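Workshop notebook, Larkdale guest rooms
July, started 7:40 in the morning

Continued from the previous page. The drawer runners for room 6 are still not arrived from Elard, so I leave that table on the bench with the clamps on and go to the bedside corners instead. Emanuel Bălan asked that we write down every corner before we change anything, so the person who comes after us can put it back the same way.

The small round tables are the drum type, oak grain, with thin metal legs. I measured the one from room 9 in the workshop: the top is 500 mm across. The drum itself is 185 mm high without the legs. The top marks quite easily. On the room 9 one I found a pale ring, probably from a mug, and I rubbed it with the Rikgate oil, one thin coat, grey cloth, always along the grain. It became lighter but did not disappear. I will try a second coat tomorrow and not more than that, because too much oil changes the colour and then it does not match the others.

After this I went upstairs to look at the telephone corner. The telephone stays on the table, this is decided. Guests of the older age like it and the mobile reception on that side of the building is poor.
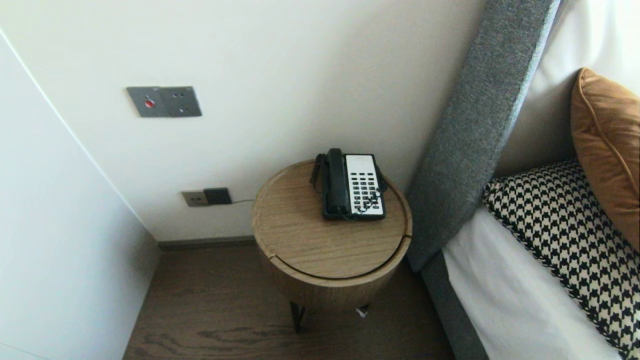 Bedside corner with the corded phone, before any work.

Notes for this corner:

The handset cord is the main trouble. It goes over the back edge of the table and there are more coils tangled next to the base. To do: unplug the handset, let the cord hang free until it stops turning, plug in again. Do not pull it straight, the coils lose their shape and never come back. I did this with the one in room 9 and it took maybe five minutes.

The thin cable along the wall should be fixed on top of the baseboard with small clips. The baseboard is dark grey, so please dark clips, not the white ones from the Zinchenko box. I have 6 dark ones left in my tin. Emanuel thinks there is another bag in the cupboard behind the paint, I did not find it yet.

The socket low behind the table: leave the black part where it is. I do not know what is on the other end and I do not want to find out by switching off somebody's line. Emanuel will ask the electrician. The same for the plate higher up with the red button. It must stay reachable from the bed, so the table cannot be replaced by anything tall.

The table has a seam under the top with a small gap on the left. I want to check if this is only how it was made or if the top part is sitting a little crooked. On the room 9 one the gap closed when I lifted and turned the upper part by a few millimetres. To try here also, but first take off the phone.

Floor: dark brown laminate. Felt pads under the legs before the table goes back, and lift it, do not push. We have already one long scratch in the hallway, and I am sorry to say it was me.

12:15. Stopped for lunch. Afternoon: second look at the runners order, call Elard if no message until three. Dark clips to the shopping list.

Added later in pencil: Emanuel found the bag. It was white clips.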